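How to pick a neighbourhood to stay in (without believing the lists)

Every city now has a "coolest district", and every list of them seems to have been copied from the last one. I've booked badly on the strength of those lists often enough to have a method. It takes one evening.

1. Ignore the adjectives. "Vibrant" means bars under your window. "Up and coming" means the bus stops at nine. When I was planning a week in Kongkaew, I read 27 posts calling the old quarter "authentic", and only two of them named a street.

2. Open a map and find a chemist, a launderette and somewhere that sells bread. If you can't find all three within a short walk, you're looking at a district for day trippers.

3. Check the walk at the time you'll be doing it. "Ten minutes from the centre" is usually measured by whoever owns the flat. My place in Peser was sold as central and turned out to be up 578 steps – lovely view, I'm told.

4. Sort the reviews by lowest score. One flat I looked at had 3,649 reviews, nearly all glowing, and I learned more from the bottom page. Look for the same complaint made by people who stayed in different months. A single moan about noise tells you very little, but the same moan in April and again in winter is a nightclub.

5. Ask somebody who pays rent there. Chutima Suksawat, who let me her spare room in Hirnoder, told me flatly to skip the riverside and stay near the tram depot. She was right, and it was cheaper.

We use cookies to improve your visit. Accept | Manage settings

6. Book two nights, then decide. Yes, the weekly discount looks generous. I've yet to see one that made up for five more nights in the wrong place.
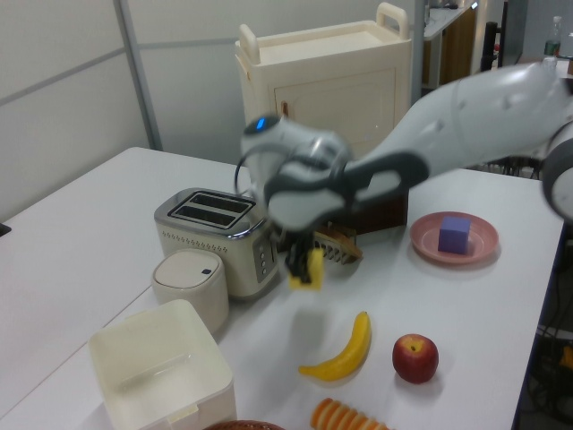
If the host won't agree to a short first booking, I'd want to know why, and I'd look elsewhere while waiting for the answer.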